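Clunitz Makers' Club
Minutes of the monthly meeting, 1 May 2023

Present: Şengül Polat (chair), Osian Ifans, Selim Bilgin, Aarne Nurmi
Apologies: Jordan Sedgwick
Minutes taken by: Osian Ifans

1. Last meeting's minutes
Read and approved with one fix: the filament order was for Selim, not Aarne. Sorry, Selim!

2. Money
The balance stands at $1,515 after paying for the two printer nozzles and the new shelf. Şengül would like to keep $1,000 of that untouched for the summer rent, and everyone was fine with it. That still leaves us a very healthy amount to play with, which put us all in a good mood for the rest of the evening.

3. Mug project
Lots of talk on this one, and it was a pleasure to minute. Selim went over the reasons for going with six flat sides: the shape sits nicely on the print bed, it stacks well on its side, and it looks great in the blue-greens. Aarne loves the lattice handle and wants to try it with wider openings. Şengül is worried about thin spots where the handle meets the body and asked for a thicker joint on the next round. Selim agreed to draw both versions so we can compare them properly.

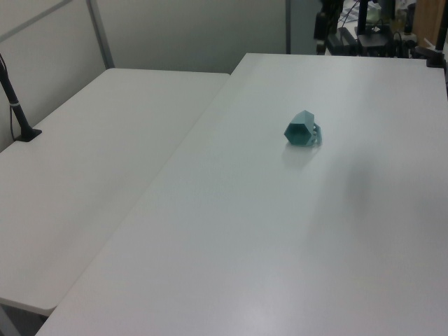
Colors came next. Osian is all for a lighter handle on a darker body, and so is Aarne - the two shades of teal won out over the orange and gray that Jordan had suggested by email. Jordan may argue the point in July and is welcome to.

We agreed again that these are for pens, brushes and dry odds and ends only. Nothing from this project gets sold or given away as a drinking cup. Şengül will put a line about it on the sign-up sheet.

Agreed: a run of 12 for the July open evening, all in teal, with the thicker joint if the test piece holds up.

4. Open evening in July
Sakamoto Hall is booked. Aarne offered to bring his Lultard slicer settings on a handout so that beginners can go home and try a print themselves, and we all thought that was a lovely idea. Osian to ask the hall about extension cords and whether we can get in an hour early.

5. Any other business
Selim has found a cheaper source for matte filament and will pass the link around. The Vesomen forum is running a handle design contest - Aarne is entering and would like company.

Actions
Selim: two handle drawings, filament link
Şengül: wording for the sign-up sheet
Osian: call Sakamoto Hall
Aarne: settings handout

Meeting closed at 8:40 p.m.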